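I moved in April from a house with city water to one with a private well. Writing down what I've learned so far, mostly for other people who are new to this. 1/

Our place is outside Prernar, on the ridge side. The well was drilled to 21 feet below the old one after that one started pulling sand. The pump and pressure tank are in a closet off the hallway, which is a bad spot for noise but easy to get to.

The seller gave us a folder. Most of it was furnace paperwork. The well part was one sheet with the driller's name (Prins), a phone number that no longer works, and a sticky note that said "shock it if it smells." That was it.

It smelled by the second week. Rotten egg, only on the hot side. I assumed the well was bad and started pricing a full treatment system. The first quote was $2,840 and the salesman had not tested anything.

My neighbor Abilio Goicoechea has been on the same aquifer for years. He told me to run the cold tap by itself for five minutes and smell it in a clean glass. No odor. Then the hot. Strong odor. He said that usually points to the water heater and the rod inside it.

We used bottled water for drinking until the lab results came back.
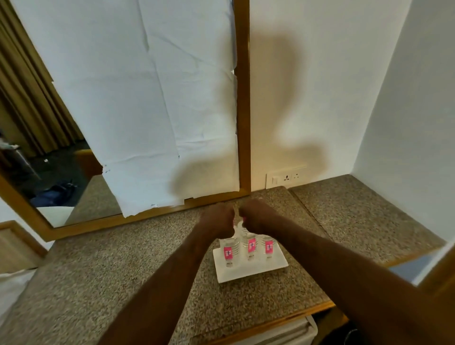 Do you have to test a private well yourself?

In most places it's left to the owner once you've bought the house. There is no utility checking it for you. The usual advice is bacteria and nitrates once a year, plus whatever your county says is a local problem. Ask the health department, they will have a list.

Our list was bacteria, nitrate, arsenic, manganese, hardness and pH. The county sells a kit for the first two. The rest went to a private lab called Forkell, and you have to drop the bottles off the same morning you fill them.

Follow the sampling sheet exactly. Take the aerator off the faucet. Run the cold water as long as it says. Don't rinse the bacteria bottle, there is a small amount of powder in it that is supposed to be there. Don't touch the inside of the cap. I spoiled my first sample on that last one and had to pay again.

Results: no coliform. Nitrate low. Arsenic not detected. Manganese a little high, enough to stain but under the health number. Hardness high. So the $2,840 system would have been treating a problem I didn't have.

What we did instead was replace the rod in the water heater with a powered one and flush the tank. Roos Schouten did the work, she's a plumber in town and also does pump service. The smell was gone in two days and hasn't come back.

She also checked the pressure tank. It was waterlogged, meaning the bladder had failed and the pump was switching on every time anybody washed their hands. That wears out a pump fast. New tank, new pressure switch and new gauge came to $1,980 with labor. This was the expensive part and it wasn't on my radar at all.

How to check yours: open one faucet and listen. If the pump clicks on and off every few seconds, call somebody. With a good tank you should get a decent stretch of water before it kicks in, then a steady run. 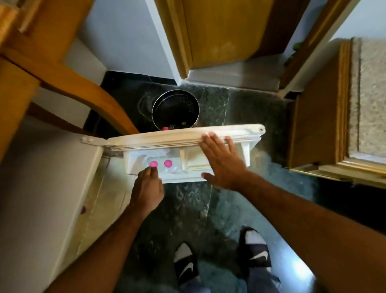

The softener was the last thing. We went with a Clorkine, the small one, and paid $726 because it was a floor model. It handles the hardness and most of the manganese. The orange-brown ring in the toilet takes a lot longer to show up now.

One tap in the kitchen is plumbed before the softener, so the drinking water is unsoftened. Ask for this before the work starts. It is annoying to add later.

Salt use is around a bag a month for the two of us. I check it when I change the furnace filter.

Things I would ask before buying a house on a well: the well log, the age of the pump, the age of the tank, the last lab report with a date on it, and where the septic is in relation to the wellhead. The state had our well log online for free. I wish I'd looked before closing.

Also, no power means no water. We keep a few jugs in the basement for flushing.

Next test is due in spring. I'll add the numbers to the end of this thread when I have them.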